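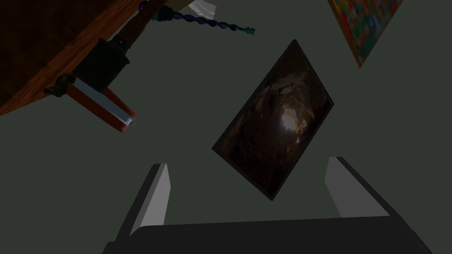

À Uvstead, les élèves font tourner un robot qui n'existe pas

Le club de robotique du lycée d'Uvstead ne possède pas de bras articulé. Il en a eu un en prêt, jusqu'en avril, puis il a fallu le rendre. Depuis, tout se passe dans un simulateur, et le projet Tristness, que le club présentera au concours d'Istever, s'est fait presque entièrement sur écran. L'enseignante qui l'encadre nous a reçus en juillet 2023, dans une salle informatique où les stores fermaient mal. Elle préfère que son nom n'apparaisse pas, « pour que les parents m'écrivent au lycée et pas chez moi ».

On lui demande d'emblée ce que des adolescents apprennent en pilotant une pince qui ne pèse rien. La question ne la vexe pas. « Ils apprennent les repères. La caméra est fixée au poignet, donc quand le poignet tourne, la pièce entière bascule à l'écran. Les tableaux sont de travers, le mur monte en diagonale. Un élève qui débute corrige dans le mauvais sens à chaque fois. »

Sur la vue qu'elle garde ouverte pendant l'entretien, les deux doigts sont écartés et ne tiennent rien. Juste au-dessus de l'espace qui les sépare, au mur, un tableau sombre montre l'intérieur d'une grotte avec une lueur au fond. Pourquoi une grotte ? Elle hausse les épaules. Le décor vient d'une bibliothèque d'objets toute faite et les élèves y piochent ce qu'ils veulent. « J'ai demandé un mur simple. J'ai eu un mur simple, avec de la peinture dessus. »

Le programme de Tristness doit amener la pince devant un objet désigné à l'avance, puis la refermer. Le club a enregistré 1188 essais, dont 431 jugés réussis par le logiciel. On fait remarquer que la proportion n'a rien de glorieux. « Non. Et encore, le logiciel est gentil. Il compte comme réussie une prise que je n'accepterais pas sur une vraie table. » Elle a demandé aux élèves de revoir une partie des enregistrements à l'œil. Ils ont trouvé ça très long et l'ont fait savoir.

Reste le matériel. Le règlement d'Istever prévoit une épreuve en simulation et une autre sur machine, fournie le jour même par les organisateurs. Les équipes auront 2 heures pour adapter leur code. Est-ce réaliste ? « Pour un ingénieur, peut-être. Pour des élèves de seconde, j'en doute. Le frottement, les câbles qui tirent, un éclairage qui change, ils n'ont rien vu de tout ça depuis le printemps. »

L'entreprise Hovland, qui prêtait le bras, a proposé d'en louer un à la rentrée. L'enseignante a lu le devis et l'a rangé dans un tiroir. Elle se méfie aussi du discours qui accompagne ce genre d'offre, sur les métiers de demain et les compétences qu'il faudrait acquérir très tôt. « Sur les 9 élèves du club, j'en connais un qui veut faire de la robotique. Les autres aiment bien programmer, ou aiment bien être ensemble le midi. Ça me va. »

On insiste : un club de robotique sans robot, cela ne finit-il pas par ressembler à un jeu vidéo un peu terne ? Elle réfléchit avant de répondre. « Terne, oui, c'est vrai que l'éclairage est triste. Mais dans un jeu, on ne leur demanderait pas d'écrire pourquoi la pince est passée à côté. » Les comptes rendus sont dans un classeur qu'elle nous laisse feuilleter. Certains tiennent en trois lignes. Un autre, plus fouillé, attribue une série d'échecs à une erreur de signe dans la rotation du poignet, avec un schéma au crayon refait plusieurs fois.

L'inscription au concours est envoyée. Elle n'a pas encore décidé si l'équipe se présentera à l'épreuve sur machine.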